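Delphine Holloway
Jul 20, 2019

Right, settle in with a cuppa, I've been wanting to tell you all about the opal Hollis Dvorak brought up from the Juntunen claim back in March, and it's going to take me a few posts to do it properly.

Hollis had been working that patch for eight years, mostly on his own, and mostly finding potch (that's the common opal with no colour in it, for my newer followers - pretty enough, but it won't pay for your diesel). Then he opened up a seam at the back of the old drive and there she was!

334 carats in the rough. Black opal, red on blue, with a rolling flash that goes right across the face when you tilt it. I've been writing about stones a long while and I had to sit down on an upturned bucket.

He's called it the Veno, after his nan's old place, and I think it's a lovely name for it.

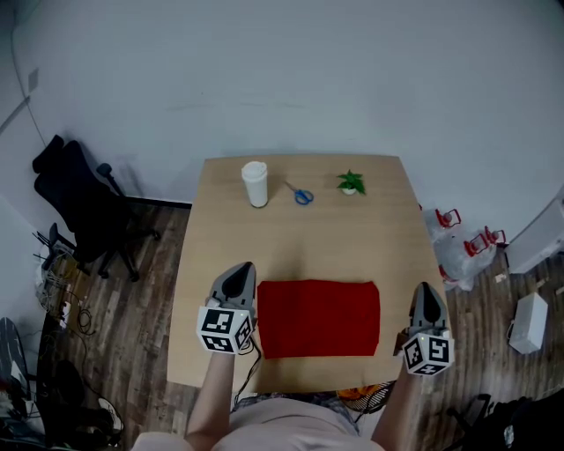
Red cloth and blue scissors on the table.

Now, the cutting. Hollis asked Alaric Pettigrew, who taught half the cutters I know, and Alaric spent around 3 weeks just looking at it before he'd go near a wheel. There's a sand spot near one end and he wanted to be sure how deep it ran.

In the end they've settled on 2 stones, a big freeform and a smaller oval from the same bar. I was a bit sad at first, I'll admit, because I'd love to have seen it left whole, but Alaric reckons the colour will be better for it and I'm not about to argue with him!

Grernolora will have the pair on display once they're polished, and Otis Marchetti is writing up the grading notes. I'll post the opening hours as soon as he sends them to me.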